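Notes for the Walstead talk – moving a choir from one hall to another without losing half of it

Start without hello. Go straight in with the phone call. "The boiler's gone, the hall's shut, and you've got 39 singers turning up at seven." Pause there and let the choir leaders in the room wince.

Then say who I am. Clementina Barros, I run the community choir in Jarkemthorpe, I'm an alto by nature and a nag by necessity. We've sung together since well before I could read a score properly (I still count on my fingers in 7/4, mention this if they look friendly).

Explain the old hall. High ceiling, wooden floor, an echo that forgave everything. You could come in late on a phrase and the room would cover for you. We'd got lazy in there and I include myself.

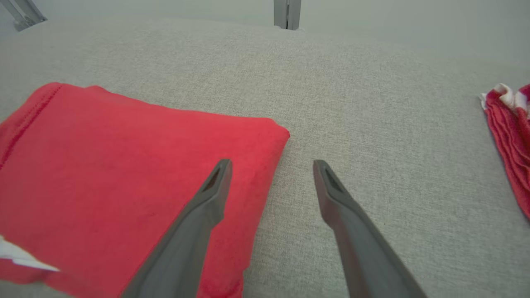
The new place was the upstairs room at Salgado House, and the first rehearsal was horrible. Everyone could hear their own voice and it frightened them. The tenors went quiet, the sopranos went sharp, and I waved my arms a lot. Soft things swallow sound, so anything with a broad padded top in pale grey weave, like that one, is taking the edge off your consonants while it sits there looking comfortable. I want people to think about their own rooms at this point. Curtains, carpets, coats on the backs of chairs. Ask for a show of hands on carpet.

Next bit is what we changed. Keep it brisk, I always ramble here.

We stood in a horseshoe and gave up on rows. Basses in the middle, which they loved, and I haven't been able to shift them since. We warmed up for longer and much more quietly, humming mostly, so people got used to the sound of themselves before any words came into it. And I stopped singing along! That was the hard one. My voice had been propping up the altos for years and in a dry room you could hear it plainly.

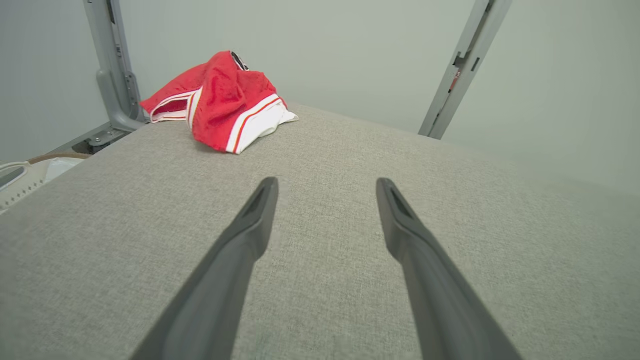
The horseshoe also sorted out the chatting, because you can't whisper to your neighbour when the whole of the opposite side is looking at you. Tell the story of the biscuit tin if there's time. Skip it if the clock says more than twenty past.

Money, quickly. The move cost us 3,000 pounds over the year, nearly all of it rent, and we'd budgeted for nothing. We put on a concert in June with the Istora brass group and that covered a good chunk. Don't get drawn into the argument over ticket prices. If somebody starts on it, offer to talk at the break.

Play the recording now. First the old hall, then the new room, same 4 bars. Say nothing between them. The second one is drier and you can hear every wobble, but you can hear the words as well, and my mum, who's sat through all our concerts, said she'd finally found out what the second verse was about.

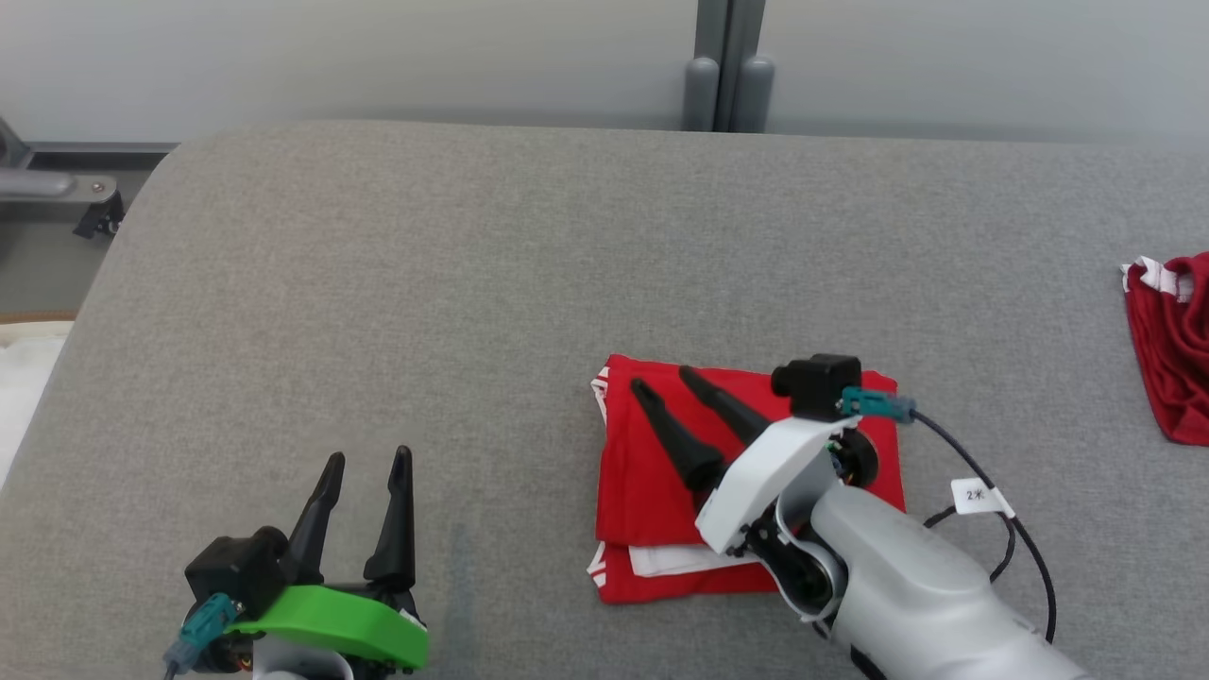

What do you do about the people who hate the new room?

Ring them up. I rang seven people in the first fortnight and mostly just listened, and five of them stayed. The two who left went to a choir with a church to sing in, and they're very happy there, and we still see them at Christmas.

If there's a silence after that, get everyone on their feet and hum one note together, then have them turn to face the wall and hum it again. Bring the pitch pipe. Water bottle too – I was croaking by the end last time.

Handouts are by the door, and the warm-up sheet is on the back.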